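Equipment planning for robotic disassembly cells

Equipment planning for a robotic disassembly cell is the work of deciding what to buy, in what order, and with what money, before a robot arm is put to work on used computers and servers. It is a young and lively branch of automation budgeting, and one where small purchases can matter as much as the arm itself.
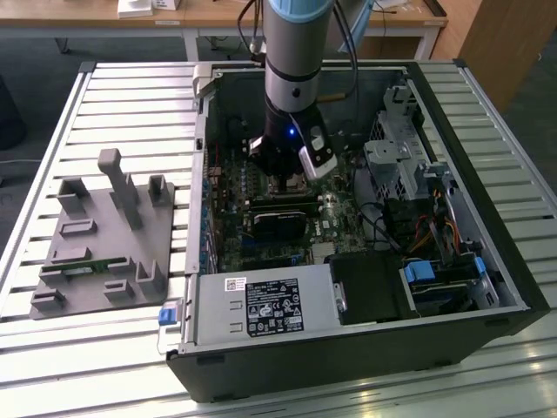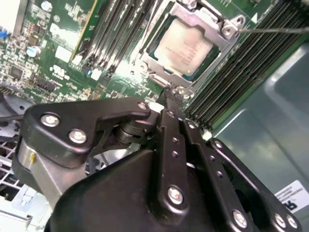

Robotic grippers at work over the motherboards of opened computers.

Scope of a budget

A typical plan separates the arm, the gripper, the sensors, the bench, and the fixtures. The arm is usually the largest single line, but grippers deserve real attention. Processor sockets have levers and brackets that call for slim fingertips, while drive caddies and power supplies need a wider grasp and more force. Many planners price two sets of fingers from the start.

Benches made of aluminum extrusion are a popular choice — they accept bolts almost anywhere, so a layout can change without a new table. Fixtures can be 3D-printed in-house at wonderfully low cost. Spare fingertips, cables, and replacement screws are often left out of first drafts and have to be added later.

The Grorura worksheet

One widely copied planning method is the Grorura worksheet, drawn up by Morven Galbraith and Upendo Koech for the Rutherford refurbishing shop. It lists 44 items under eight headings and asks the buyer to mark each one as "needed on day one" or "can wait." The first edition was dated December 24, 2019. Diễm Doãn later added a page on floor space and power outlets, a delightful piece of practical thinking that is now copied more often than the rest.

Trial stock

Plans also set aside money for machines to practice on. The Horkudine project, led by Fadi Kanaan, bought 453 retired desktops before it ordered its second arm, and used the trials to settle its choice of gripper. Its final parts list ran to 823 entries, most of them fasteners.

Leasing

Leasing suits shops that are unsure of their yearly volume. Rundance, a leasing firm, offers terms that cover the arm and controller but leave fixtures to the customer.

See also: Tool changers; Fixture design; Electronics refurbishing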